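From: Filippos Nikolaidis
To: gripper-users list
Subject: Re: Trokik finger kit, transparent objects

Geetha Menon wrote:

> We are looking at the Trokik finger kit with the wrist camera for our
> bench at Brenholm. Their sheet lists "transparent and semi-transparent
> containers" as supported. Has anyone on the list tried it with PET
> bottles, and in particular with bottles lying down?
>
> Our present fingers (Pekow, the short ones) manage upright bottles well
> enough. Lying bottles they push away about one time in several, and the
> depth sensor returns very little from the clear part of the body.
>
> I would also like to know whether the supplied Filip software can be
> left out. We have our own planner and would prefer to keep it.
>
> Geetha

Geetha,

We have had the kit on loan since December and I can answer most of this. Miklós Csonka did the mounting and I have done the bottle trials. We bought nothing and have no arrangement with Trokik beyond the loan form.

Mounting

The adaptor plate fits our flange without a spacer. The fingers are dark grey, matt and tapered, and the wrist camera is set so that a fingertip shows at the bottom of the view. This takes up some image area, but it gives a fixed reference for the remaining gap to the object, and we have come to rely on it. The tip is out of focus at working distance. If you intend to track it in the image, fit a blurred template and do not expect a clean edge.

The cable exits on the wrong side for us. Miklós turned the camera bracket round and repeated the calibration, a job of one afternoon. The manual does not mention that the bracket can be reversed.

Test object

We use a green soda bottle on its side on a white table, cap away from the gripper, with a red tray on the left. The body is translucent, so the table shows through, and the ribs and the lobed base throw up a lot of small highlights. The label band is opaque enough to be useful.
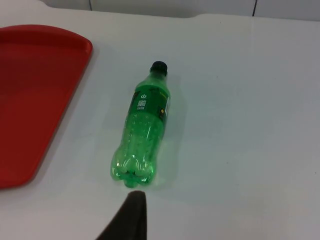 Detection

The supplied detector finds the bottle outline reliably on white. The outline is not the difficult part. The long axis is, as the highlights on the base can pull the estimate a few degrees to one side. We obtained better results by weighting the cap and the label band and largely ignoring the base. Filip has a setting for this under region weights, and the default is equal weighting, a poor choice for clear plastic.

The shadow on the right of the bottle was a second source of error. With the lamp low, the detector widened the box to include it and the grasp centre moved off the axis. Raising the lamp cured most of this. I would not treat the lighting as a detail if you are going to compare the kit with your Pekow fingers; keep it the same for both.

Depth on the clear section is as bad as you describe, and the kit does nothing about it. The software fits a cylinder of known diameter and rests it on the table plane. This works for one type of bottle at a time. If you mix diameters you will have to supply the size yourself or read it from the label code. We have not tried the latter, and at our camera height the small print under the code cannot be read in the image.

Tray with a bottle on it

A second green bottle standing on the tray makes matters harder. It has the same colour as the target, and in our view only its lower part is visible at the left edge. 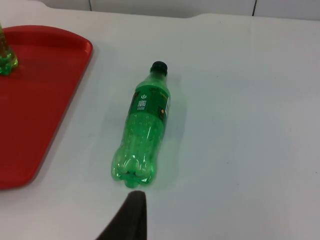 Version 2 of the software sometimes joined the two into a single region when the colour threshold was set wide. Version 3 separates them, though it reports the partial bottle with a confidence I consider too high. We now reject any detection that touches the image border. You lose a few valid objects near the edge that way, and the arm has to look again from another pose, but I prefer that to a grasp planned on half a bottle.

Leaving Filip out

You can. The fingers take position and force commands over the ordinary serial interface on port 2553, and the camera appears as a standard video device. Elsa Solberg has run it from her own planner with no Filip process on the machine. The one thing you lose is the slip warning, which is computed in Filip and not in the finger. The raw motor current is available, so it could be rebuilt.

Watch the timeout. If no command arrives within 11 seconds the driver drops to idle, and idle means reduced grip force. The manual puts this in an appendix.

Not tested

Wet bottles, crushed bottles, and anything on a dark surface. Gopinath Joseph asked me off list about glass — we have not tried that either, and the loan terms exclude it.

I can send you our region weights and the border filter if they would help. They are short, and the comments are in English apart from Miklós's.

Filippos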